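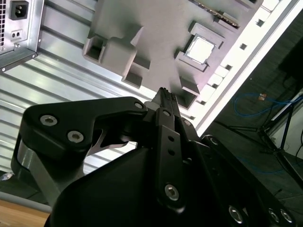

Say your town needs new chairs for its libraries. A company says, "We'll sell you great chairs at a great price!" Should the town believe it?

Maybe. But a promise is easy to make, and grown-ups break them too. When a big promise is about money, people write it down and sign it. The paper they sign is called a **contract**.

## What happens when a contract is broken?

Let's follow one fight from start to finish. The town of Rirnness signed a contract with a company named Bedham. The company had to deliver 800 chairs. The town paid for all of them, and 600 came.

The town said, "You owe us chairs or you owe us money." Bedham said the rest had been delivered to the wrong building and it was the town's job to find them.

Do you believe the town? Do you believe the company? You shouldn't pick yet. You have heard two stories and seen no proof.

When two sides can't agree, one can ask a court to decide. This is called a **civil lawsuit**. The side that starts it is the **plaintiff**. The side that has to answer is the **defendant**. Civil lawsuits are usually about money or broken promises, and losing one doesn't send you to jail.

## Asking questions under oath

Long before a trial, lawyers get to question people. They often do it in a plain office with no judge in the room. This is a **deposition** (say it: dep-uh-ZISH-un). The person answering takes an oath, or serious promise, to tell the truth. Someone records every word.

Josée Morin drove the delivery truck. A lawyer asked her which building she stopped at, what time it was, and who signed for the chairs. Her deposition took almost five hours. That is a lot of questions about chairs!

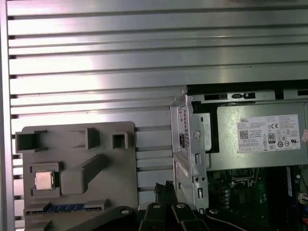

Yulan Fu wrote in to ask: if somebody is going to lie, why would a promise stop them? My brother promises things all day.

Good question, and the answer is that sometimes it doesn't. Lying under oath is a crime called **perjury**, and that scares many people into being honest. It doesn't scare everyone. People also forget things, or remember them wrong and feel very sure about it. So lawyers check the answers against papers, such as delivery slips and emails. If a slip says one thing and a person says another, somebody has explaining to do.

Slips can be wrong too. Check those as well.

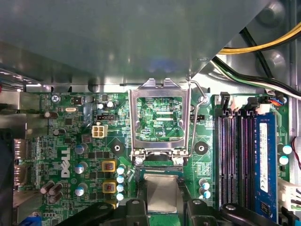 *The inside of a desktop computer.*

## Does it always end in court?

No. Most lawsuits never get to a trial. The two sides make a deal, called a **settlement**. Rirnness and Bedham settled, and the company paid back part of the money.

Does that prove Bedham was wrong? Careful! Companies sometimes pay just to end a fight, because lawyers cost a lot. A settlement may also say that nobody admits doing anything bad. You might read "Company pays town" in the news and still not know where the chairs went.

## Try it yourself

Next time you see a story about a lawsuit, look for the word "alleges." It means "says, but hasn't proved." Then ask:

- Who is saying this?
- What would they get if people believed them?
- Has the other side had a turn to answer?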